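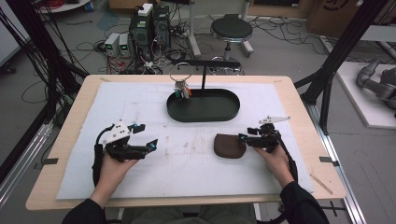 Badora: call for participants in a grip failure study

Badora is looking for people who will work with hand-held grippers at a table and help us to understand a fault. No technical background is needed. The place is our workshop in Dustside.

In June we had to stop our recordings. The felt on the finger pads had worn down, and small objects began to slip out at the moment of lifting. One gripper also closed by itself while a participant was changing her position, and it pinched her thumb. She was not badly hurt, but we reported it, and the Wollero controller was taken out of use. Our partner Rathore has since checked every cable and changed the closing force - it is now limited so that the jaws stop against a finger.

What remains is the slipping. We want to know how much wear is too much, and for this we need many hands and not only our own. 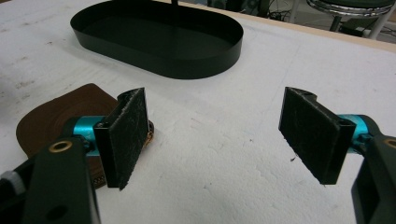 Each session lasts 2 hours, with a break whenever you ask for it. You sit at the table with a gripper in each hand and you move everyday things, such as keys or a pouch, to and from a tray. When something slips, you say so aloud and continue. We need 400 lifts from each person, but you may stop earlier without giving a reason, and you will be paid for the whole session.

You can take part if you are 18 or older and have no current injury of the hand, wrist or shoulder. Please wear close-fitting sleeves and leave rings and bracelets at home. Before the first lift we show you how to release the jaws, and you practise it until you feel sure.

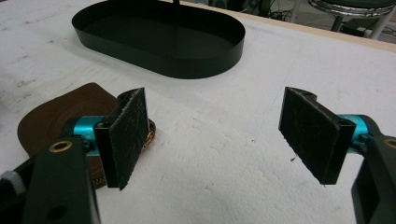

Felt pads with wear, and the oval tray used in the task.

To apply, write to Raíssa Pimentel at Badora by 11 Nov 2023 and quote reference 2658. Please tell us which hand you write with, and if you have used such grippers before. Former participants are welcome too, also those who were with us in June.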